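Unit 4 handout: Deposits, fees, and who ends up paying
Intro to Public Policy, R. Beltrán

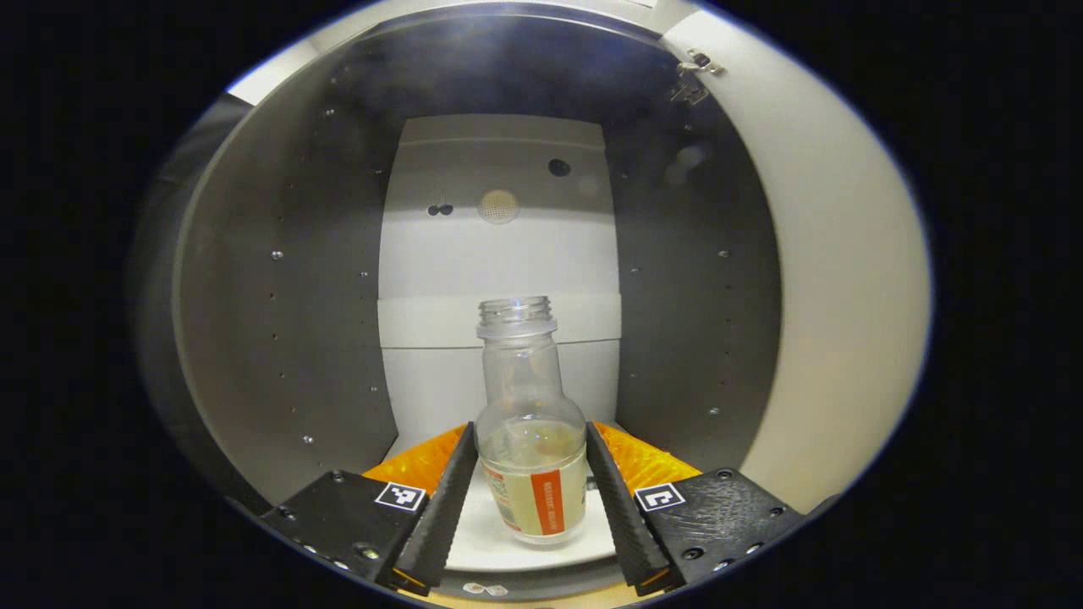 *Fig. 4.1. An empty plastic bottle, label still on.*

Read this before section. Bring it with you, ideally without coffee on it.

## 1. Two ways to charge for trash

A **deposit** is money you pay at the register and get back when you return the container. A **fee** is money you pay at the register and never see again. Students mix these up on every midterm, and so do city councils.

With a deposit, the law doesn't care who brings the container back. You can throw your bottle in a hedge and someone else can collect your refund. Economists consider this a feature. People with hedges are less sure.

## 2. Unclaimed money

Some deposits never get claimed. Three groups usually want that money:

- the bottlers, who say it covers their handling costs
- the stores, who say the same thing, louder
- the state, which says it will go to parks

When you read a deposit law, find the clause on unclaimed deposits first. It is usually near the back, after the definitions, and the fighting was mostly over that.

Note the awkward incentive. Whoever keeps the unclaimed money does better when fewer people return things. Put that party in charge of the return centers and see how many open on weekends.

## 3. The Ranbridge case

Work through this one on paper. The town of Ranbridge set its deposit at 8 cents. Stillombridge, across the river, had none. The Ranbridge return center opened in January and planned for 200 customers in a normal day. On its first day it got 249, a good share of them with Stillombridge plates.

Pendo Ondieki's report (in the course packet) calls this "cross-border redemption." The Ranbridge mayor had a shorter word for it.

Ranbridge then raised the deposit to 15 cents, hoping to boost local returns. Before section, write down what you think that did to traffic on the bridge – and to beverage sales in Ranbridge.

## 4. Terms to know

**Redemption rate:** containers returned divided by containers sold. Check that both numbers come from the same place. In Ranbridge they did not.

**Handling fee:** what a store or center is paid per container for its trouble. Set it too low and the machine is always "out of order."

**Scope:** which drinks are covered. Milk is often exempt. Ask a dairy lobbyist why, if you have the afternoon free.

## 5. For section

Iida Suominen's group argues for the bottlers, Ataahua Ruawai's for the stores. Everyone else is the state and should arrive with a plan for the parks.

Reading: Ondieki, all of it. Lindqvist, chapter 2, skipping the appendix unless you enjoy that kind of thing.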